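# Chapter 4: What a Label Can and Cannot Tell You

Pick up any bottle from the edge of a sink and read the back of it. Most people have never done this for longer than it takes to find the word "shampoo". The text is small, the lines run together, and a good part of it was written by someone whose job was to sell you the bottle. This chapter asks you to read that text slowly and to believe less of it than you are used to believing.

We begin with household and bathroom products for a practical reason: everyone owns some. Claims made for a new medicine must be backed by trials that other people can check. Claims made for a hand wash often need much less behind them, and the wording has grown to fit the gap. "Helps to reduce the appearance of dryness" sounds like a promise about dry skin. Read it again. It promises help, of an unstated size, with how something looks.

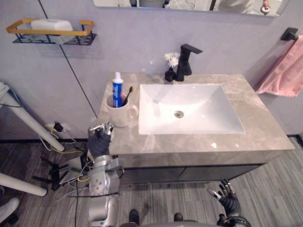
Words of this kind will be called *soft claims* in this book. A soft claim can't easily be shown to be false, and for that reason it should carry very little weight. A *hard claim* gives you something to test: an amount, a time, a comparison with a named thing. "Kills mould" is harder than "fights mould", though you would still want to know which mould, on what surface, and whether it came back.

## 4.1 The trouble with "tested"

Suppose a firm called Harkik sells a bathroom spray named Idon. The label says that Idon was "tested in real homes" and that users "noticed a difference". Nothing in those words is untrue. A test was run, in homes, and people noticed something. But consider what is missing.

Harkik's leaflet, folded up inside the cap, gives a little more. It says that 149 people were sent the spray and that 111 of them agreed their bathroom "felt fresher" after 10 days. A careful reader should now have more questions than before:

- Who chose the 149, and were they already customers?
- What did the other 38 say, or did they simply not reply?
- Was anyone sent a bottle of plain water to compare?
- What does "felt fresher" mean to a person who has just been asked to clean their bathroom for 10 days?

The last of these matters most. Anyone who wipes down a sink every day will probably think the room fresher, whatever is in the bottle. Without a second group using water and a cloth, we can't separate the spray from the wiping. The leaflet doesn't mention one, and we should not assume one existed out of politeness. 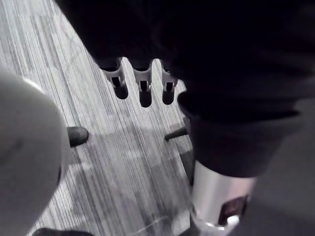
It is tempting at this point to decide that Idon does nothing. That would be the same mistake made in the other direction. A badly designed test leaves the question open, and the spray may be very good. All we may fairly say is that the leaflet gives us no reason to think so – and that the price on the front is asking us to think so anyway.

## 4.2 Comparing two weak tests

Students often ask whether two weak tests add up to one strong one. Suppose a rival firm, Tavares, ran its own trial in the town of Vomley and also found that users were pleased. If both trials lacked a comparison group, both share the same fault, and repeating a fault doesn't mend it. A kitchen scale that reads heavy will read heavy every morning.

Two tests with *different* weaknesses are more useful. If one relied on people's opinions and the other measured the growth of mould on tiles, and they agreed, we would have some grounds for confidence. We would still want to know who paid for them.

**Before you read on.** Find 2 products at home that make a claim about results. Copy out the exact words, including anything in small print, and mark each claim as soft or hard. Keep your notes, as you will need them for the work on sample size in Section 4.3.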